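Section 4: Setting up and running the cloth folding trials

I wrote this part of the guide for whoever runs the Stosow folding method next, whether you're repeating my trials or starting your own. If you've done sections 1 to 3 you already have the arm powered, the emergency stop tested and the software installed. If you haven't, go back and do them. I'll wait!

First, a little on what we're after, so the steps make sense. Stosow doesn't try to plan a whole fold in one go. It picks a point on the cloth, makes one short move, looks again, and picks the next point from what it sees. I started out planning the entire fold ahead of time (the old Dornby scripts did it that way) and the trouble was always the same: the cloth slid a bit on the first pull and every move after that was wrong by the same amount. Looking again after each move costs time, but the mistakes stop piling up.

My main run was 70 trials with one arm. With the old scripts, 32 of those starting positions gave a fold I'd accept. With Stosow I lost only 16, and most of those failed at the very first grasp. I want to be careful about what that says. It's one arm, one kind of cloth and one person deciding what a good fold looks like, and that person was me.

4.1 Before you start

1. Check that the table doesn't rock. Lean on each corner with your hand. If it moves at all, fix that before anything else.

2. Turn on the room lights and leave them alone for the whole run. The program learns the table color at the start, and a lamp switched on halfway through will confuse it.

3. Brush the tabletop. Lint gets read as cloth edge more often than you'd believe.

4. Make sure your cloth and the table are clearly different in color. Tan on green works very well for me. I tried a dark green cloth once and lost an afternoon.

5. Look over the cables near the arm and confirm that none of them can reach the tabletop or get caught when the base turns.

CAUTION: Keep your hands off the table whenever the status line says ARMED. The moves are short but they begin without a warning sound. I keep meaning to add one.

4.2 Teaching the program your table

1. Clear the tabletop completely.

2. Choose Learn Surface from the setup menu and press Enter. Stay out of the camera's view until the bar fills.

3. Check the result. The whole surface should be shaded one solid color on your screen, right up to the edges. Holes in the shading mean glare or dirt, so clean up and go again.

4. Touch the gripper tip to the table at the four points the program asks for. Go slowly on the last bit of the way down — I have bent a fingertip doing this in a hurry.

5. Save the profile under a name you'll recognize later. Mine were called things like "new one" and "new one good," and I've regretted it ever since.

Note: You need a new profile any time the table, the arm or a camera gets moved, even a little. When in doubt, make one. It's quick.

4.3 Running a trial

1. Lay the cloth down in whatever starting position your trial sheet calls for. Don't smooth it out afterward. Small wrinkles are part of the test, and if you tidy them away your numbers will look better than they should.

2. Step back, then press Arm. Wait for the status line to change.

3. Press Run. The program shows the point it has picked as a yellow dot on the screen. For your first few trials, use Single Step so you have to approve each dot before the arm moves. You'll get a feel for what it likes (corners, mostly, and any edge that's lying on top of another layer).

4. Let it finish. It stops on its own when it can't find a move that would improve the fold, or when it reaches the move limit.

5. Press Disarm before you walk up to the table.

6. Score the fold before you touch anything. I score from the saved overhead view with the arm parked, and I also go and look at the cloth itself, since a layer hidden underneath can fool you on screen.

When you score, judge the layers first and the outline second. A fold can have a slightly ragged outline and still be a good fold if the layers lie where the target says they should. The triangle target is the one I use for teaching new people because you can see what's on top of what: the upper flap and the lower flap catch the light differently on a fuzzy cloth, and the creased edge is easy to find.

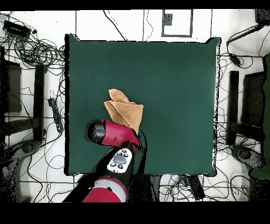 Ravinder Gill: I'd push back on scoring layers first. When I ran the triangle target at Prenby, I had two trials with the layers in the right order and the outline so far off that the next fold had nothing to grab. Couldn't the score have both, and fail a trial if either one is bad?

Fair point, and I've come around to it partway. The score sheet now has a box for each. I still decide pass or fail on the layers, but if you're planning to chain folds (fold the result again without resetting) then please do it Ravinder's way and fail the trial on either one. Write down which rule you used at the top of the sheet. Mixing the two in one set of results makes them useless to compare, and I say that as someone who had to throw a set out.

4.4 When a grasp fails

This is where you'll spend your time, so don't get discouraged. A missed grasp looks like the arm making a lovely confident move with nothing in its fingers.

1. Let the program retry. It's allowed 2 retries per grasp, and it shifts the point slightly each time.

2. If it misses every time, press Disarm and check the height of the fingertips against the table. Too high is far more common than too low.

3. If the height is fine, look at the cloth. A soft, fuzzy one gives the fingers something to hold. Anything slick or stiff wants a slower close, and you'll find that setting under Grip.

4. If it keeps picking a spot in the middle of the cloth where there's no edge at all, your surface profile is probably stale. Redo 4.2 from the top.

5. Record the trial as a failed grasp, even if you're sure you know the cause and it was something silly. Yes, even then.

CAUTION: Don't help the cloth into the gripper by hand. It's tempting, it's unsafe, and it ruins the trial.

4.5 Resetting between trials

1. Press Park and wait for the arm to stop moving.

2. Press Disarm.

3. Pick up the cloth, shake it out and put it aside. I shake mine the same number of times each round, which may be superstition, but the creases do hang around from one trial to the next and I'd like them all to start from the same place.

4. Look across the tabletop from low down, at about the height of your elbow. Stray threads show up much better from there than from overhead.

5. Choose Check Empty. The program compares the bare table with your saved profile and either gives you a green light or shows you the patch it doesn't like. 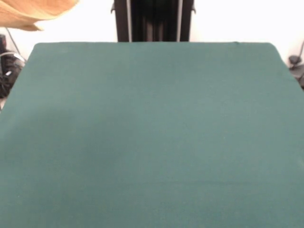
6. If Check Empty complains about a patch along one side, go and see whether a shadow has moved before you blame the table. Soft shadows are fine as long as they were there when you made the profile. A new one isn't, and you'll have to get rid of it or make a new profile.

7. Lay out the cloth for the next trial and go back to step 2 of 4.3.

Note: Do the empty check every single time. I skipped it for a stretch in October to speed things up, and then couldn't tell whether a run of odd grasps came from the method or from a thread on the table. The trials I'd saved time on all had to be run again.

4.6 Saving your results

1. At the end of a session choose Export and pick the folder for your run. The program writes the scores, the dots it picked and the overhead views together.

2. Open one trial at random and check that it loads. Do this before you shut anything down.

3. Copy the folder to the shared drive. The Miyazaki folder holds my own 70 trials, failed ones included, if you want something to compare against.

4. Add a line to the run log with your name, the cloth you used, the scoring rule and anything strange that happened. Long lines are welcome. I've gone back to mine many times looking for a detail I was certain I'd remember.

Shutting down the arm is covered in section 5. Leave it parked until you get there.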